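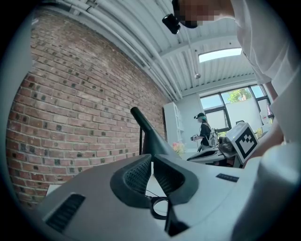 The Brick That Built Laskowska

Anyone who drives into Laskowska from the south passes the old clay pits first. They are ponds now, with cattails at the edges and a gravel lot where people park to fish. The brickworks that dug them closed a generation ago, but most of what it made is still standing within a few miles of the kiln.

The Truvley Brick Company never sold much outside the county. Its clay carried iron and small bits of manganese, and the bricks came out reddish brown with dark specks that no two batches shared. Masons from elsewhere thought they looked dirty. Local builders bought them because they were cheap and close by, and they put them into schools, feed stores, garages and the long rows of workshops along Gutamier Street.

Those workshops are now the reason people are arguing about brick again. There are 54 of them, built in stages over two decades, and last year the city asked the owners to have the walls inspected. The bricks themselves came through well. The mortar did not always.

Much of the trouble goes back to repairs made in the 1970s and 1980s. The original joints were a soft lime mix that let moisture move in and out of the wall. When they began to crumble, owners filled them with hard portland cement, which was what the hardware store carried. Cement holds water in. In winter the water freezes, and the face of the brick breaks off in flakes the size of a dime. On the north side of Gutamier Street there are stretches where a whole course has lost its surface.

Undoing that work is slow. The cement has to be cut out by hand or with a small grinder, and a careless pass will chip the brick on either side. A mason working alone can finish 9 square feet on a good day, less on a wall that was patched more than once. Then the joint is cleaned, dampened and packed with lime mortar in thin layers. Fresh lime needs to be kept out of direct sun and covered at night once the weather turns, so the season on Gutamier Street ends in October.

Replacement bricks are the other problem. Modern ones are a slightly different size and too even in color. Jedier, a salvage yard on the edge of town, buys Truvley brick whenever a building comes down and had 2000 of them on pallets this spring. They sell for more than new brick, and most are gone by summer. Buyers are told to tap each one with a hammer handle. A sound brick rings and a cracked one gives a dull knock.

Not every owner wants to bother. Some have painted their walls, a cheap fix that looks fine for a few years and then peels as the damp pushes it off. Others have asked to put up metal siding. The city has said no to siding on the street side but allows it at the back, and several of the rear walls are already covered.

The oldest building in the row will be 110 next year. Its owner plans to repoint the front first and the alley wall after that, if Jedier can find enough brick. The scaffolding goes up in April.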